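Automation in the Sorting Room: What Changes for the Staff
Speaker notes, Hilmont workplace technology day, Jan 18, 2020

Opening (2 min)
The talk covers one work cell at the Plesholm sample-handling site and the jobs next to it. Dundov supplied the control software. I will not cover purchase cost. Ask me in the break if you need it.

Before the cell, tray handling was done by hand on both shifts. Staff picked up a part, read its label, placed it and wrote the position on a sheet. Error rates were low. Sore wrists were the main complaint in the July survey, which had 61 replies.

Say that the parts and fixtures carry printed square markers. Staff now deal with these every day, so the word will come up a lot. 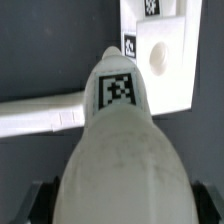 What the operator does now (5 min)
Job titles stayed the same. The content of the job did not. An operator sets out the parts, checks that each marker is clean and flat, starts the run and stays within reach of the stop button. Gripping is left to the arm.

Setting out takes more care than it used to. A person will pick up a cup wherever it stands. The software wants it on its sheet, with the markers around it readable.
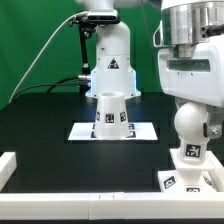

Training was planned as one day and became two. The second day is all fault handling: reading the log, clearing a stop, putting a part back and restarting from the right step. Of the 223 stops logged in the first month, 59 were traced to a marker problem. Most of the others were parts set out in the wrong place.

Pause here for questions on training. Keep it short.

Wear is the next point. Marker labels and plastic surfaces get handled constantly, and scuffs build up. Inspection used to be informal - somebody noticed, somebody replaced it. It is now a line on the shift checklist, and the operator signs for it.

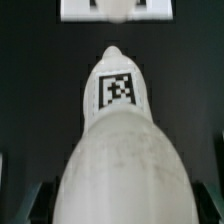 The signature matters to people. Several operators said they were now answerable for the machine's mistakes as well as their own. Management at Plesholm changed the form after that, so it records the condition of the part and leaves out the cause of the stop.

Staffing (4 min)
No posts were cut in the trial period. Two posts moved from tray handling to setup and inspection, at the same pay grade. The trial ends at 1000 runs, and the agreement on posts ends with it. State this plainly.

Pace is set by the cell. Operators cannot work ahead and take a longer break later, which they could do with trays. Read out the two written comments before the discussion.
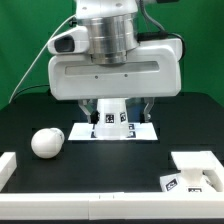 Muñoz wrote that the lifting was no loss, but that waiting beside a machine for a whole shift was tiring in a way the survey never asked about, and that operators should rotate every two hours.

The second comment, unsigned, asked for the stop log to be shown to operators at the end of each shift. This has been done.

Discussion (remaining time)
Start with rotation. If the room is quiet, ask who signs the checklist at their own site. Handouts are by the door.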